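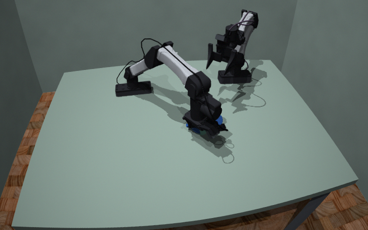 The Harbour Light Clause

I got the call at six in the morning, which is when people ring you if they think you still matter a little bit. It was the publicist from Custia, the record label, and she wanted to know if I'd seen the filing.

I had not seen the filing. I was in my dressing gown trying to get the lid off the Vegemite.

"They're going for the name," she said.

Okay, so a bit of background, for anyone who wasn't fourteen at the right time. I was one quarter of a band called Dirketti. You might remember us from the song in the chewing gum ad, or from the other song, the one people do at karaoke with the hand movements. We had matching silver jackets. Mine smelled like hairspray and hot chips for the whole of our second tour and I've still got it in a suit bag, in the hall cupboard behind the ironing board.

We broke up in an airport. Very glamorous! Gate 20, our bags already on the plane, and our drummer just said she wasn't getting on. The rest of us flew home without her, and I watched the same half of a movie twice because I didn't want to take my headphones off and have to talk.

Anyway, the name. When we were kids (and we were kids, two of us had to get our mums to sign) we put our initials on a contract that gave the name to a management company called Ostrowski. Page 65, down the bottom, under a heading about merchandise. We called it the harbour light clause because when we finally got a lawyer to read it to us we were sitting in her office looking out at the little green light on the end of the breakwater, and none of us could look at each other, so we all looked at that.

For years it didn't matter. Who wants a dead band's name? Then somebody used the chewing gum song in a show about teenage vampires, and suddenly Ostrowski wanted to put four new girls in silver jackets and send them around the country. The filing was to stop us saying we'd ever been Dirketti at all, at least on a poster.

"What do the others say?" I asked the publicist.

"You're the first one who picked up."

I teach singing now, mostly to ten-year-olds, in a room over a chemist. I had four lessons that day and I did all of them with my phone face down on the piano, buzzing. One of my students was learning the karaoke song. She had no idea. Her dad did, he always went a bit pink at the door, but she just thought it was an old song with good hand movements. She was doing them wrong, too. Left hand goes first. I showed her and she said, "How do you know?" and I said I'd seen the video.

That night I rang our drummer. I hadn't rung her in so long that I had to get the number from her sister, and her sister made me wait a good long while before she gave it up. It rang out the first time. The second time she answered and said, straight off, "Is it about the jackets?"

"Sort of," I said.

"I burned mine."

"You did not."

"No," she said. "It's in the shed. There's a possum been at one of the sleeves."

Then we both got the giggles, properly, the way we used to in the back of the van, and I had to sit down on the kitchen floor. She told me she'd already had a letter. There was an offer in it, so many dollars each if we signed and went quietly. She read it out in our old manager's voice, the one he used when he told us we were like daughters to him. It was good money. I won't pretend I didn't do the sums, I've got a car that only starts if you park it on a hill.

"What are you going to do?" I said.

"I was waiting to see what you'd do."

"I was waiting for you!"

I could hear her television going in the background, and a dog getting up and lying down again.

"I should've got on the plane," she said.

I'd had a speech ready for that for half my life. I'd practised it in the shower and at traffic lights, and it had some fantastic lines in it – really cutting stuff, with pauses. I couldn't remember how it started.

"They ran out of the chicken," I said. "You didn't miss much."

The hearing was in October. We drove down together in her car, the reliable one, with both jackets on hangers across the back seat, possum sleeve and all. She'd brought mints. Somewhere past the servo the song came on the radio and neither of us reached over to turn it off, and when the chorus came she lifted one hand off the wheel.

"Left first," I said.

"I know which bloody hand," she said.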